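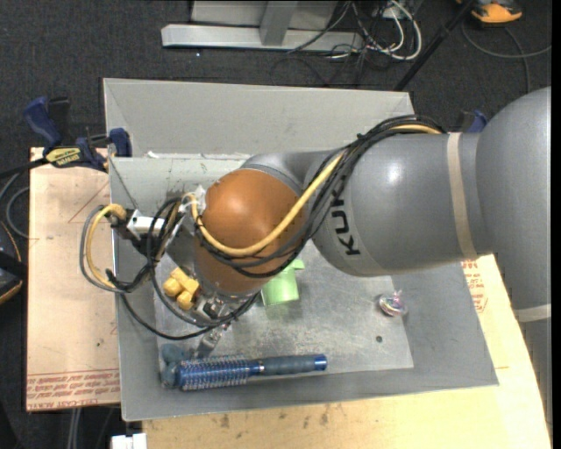

Drukberg Workshop - Small Things and Odd Tools

Monday, April 26, 2021

The Drukberg gallery collects the small items that pass across our benches. Most are ordinary things from drawers, toy boxes and tool racks, and they are kept together by size and not by use. The whole set comes to 100 items, and the ones on this page belong to group 5.

The group is a mixed one. The ribbed tool with the blue metallic head and the dark rubber handle is the largest of the loose pieces. It is listed under brushes and rollers until somebody finds a better heading.

The spinning top is small and shiny, with a pinkish-purple tint. Tops have their own line in the list, next to marbles and dice.

The light green cylinder is down as "cup or spool". Both words are in the index, so it can be found under either.

The tray is grey metal with sloped sides, and the bottom is well scratched. Blue bar clamps are our usual choice for holding work on the benches. Card goes under trays to spare the table tops, and any flat piece will do - old packaging is fine.

Notes on the list

Items are entered by colour first, then by shape. Handles are measured separately from heads. Anything with two possible names gets both.

Groups 2 and 9 are being sorted again and will go up in June, together with the pieces from the Verhoeven drawers. The Wurka boxes have been entered but still need headings.

Corrections to names are welcome. Please give the group number and the colour of the item.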